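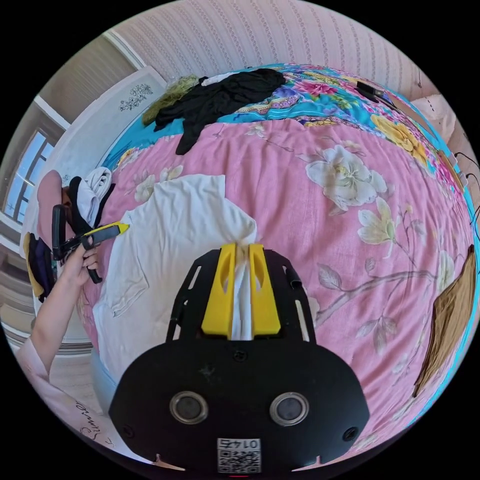
Care of the hand-held grippers before and after folding work

This page is for the pair with yellow fingers, used on a bed or other soft surface. Reading time is short, please read all of it once.

1. Wipe both round lenses with a dry cloth. Do not use paper, it leaves dust.

2. Check the label with the code. It must be clean and flat — if a corner lifts, print a new one.

3. Close the fingers slowly, five times. They should meet along the full length. If only the tips touch, loosen the finger screws, align and tighten again.

4. Pinch one layer of a T-shirt and pull softly. When the cloth slips, clean the fingers with a little soap and water and let them dry.
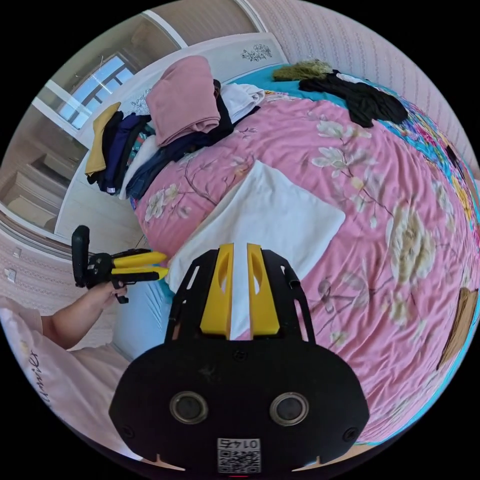
5. Look for threads in the slotted part. Cotton lint collects there, and after a long day the fingers begin to move heavily. Tweezers are enough, do not use oil.

6. Write the number of cycles in the Dutach log. Our first finger set was changed at 1,230 cycles, the second at nearly 2,275.

Spare fingers are in the Ovau box, second shelf. Put the grippers back with the fingers open.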